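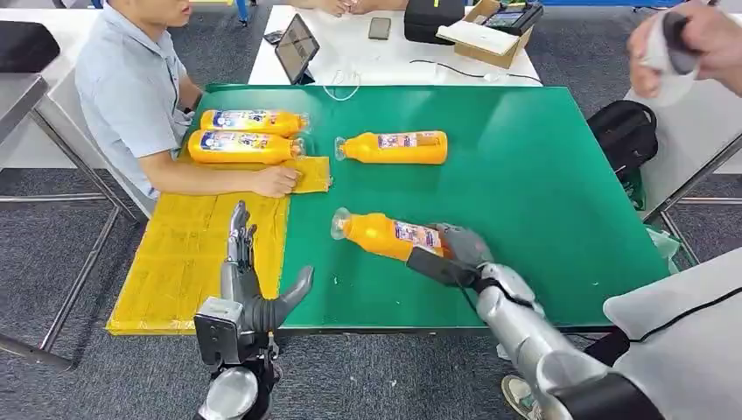
Bottle handling cell, Bralis site: the right hand holds a bottle on its side while the left hand stands open.

Progress report to the Skoro Fund
Project: Mykhailiuk bottle handling cell
Date of report: 11 Dec 2019
Prepared by: Iveta Jurčo, project manager

1. Status

The cell has been in regular use since May. The work in this period concerned the upkeep of the two hands and the layout of the table. Both items in the approved work plan are complete except for the spare cable set, which remains on order from Seko.

2. Setup of the table

The green mat remains the fixed reference for the cell. The yellow bag is laid on the left side of the mat before each session, and the bottles are then placed on their sides. The direction of the caps is changed between sessions so that the grip settings are not tuned to a single layout. The table height was reset once, after the floor was leveled, and the head camera was then realigned to the mat.

3. Hand maintenance

Uriel Iturra is responsible for the hands. The finger joints are checked and cleaned after every 200 grips – a shorter interval than the one proposed in the original plan. Two faults were recorded. The first was play in the right thumb, corrected by replacing a worn pin. The second was a drift in the left wrist zero position, which returned after a software update and is now corrected at each startup.
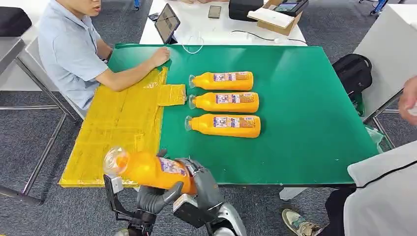

Both hands on one bottle, with three more lying on the mat.

The two-handed grip requires the wrists to agree closely on position. A check of this grip has been added to the startup routine and takes 2 minutes. Grip force is held at 80 percent of the earlier setting to protect the labels.

4. Spending and next steps

Spending is within the approved budget. The hand repairs used over 14 hours of technician time, charged to the maintenance line. In the next period the team will fit the Seko cables, repeat the wrist calibration and issue a written service schedule to Bralis.

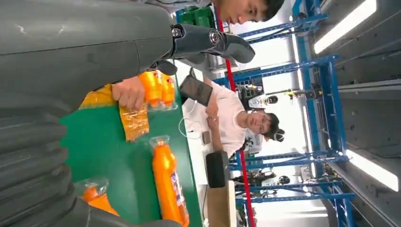
Will the cell have to be shut down while the new cables are fitted?
The work is planned for one arm at a time, and the cell will be out of use only during the final calibration.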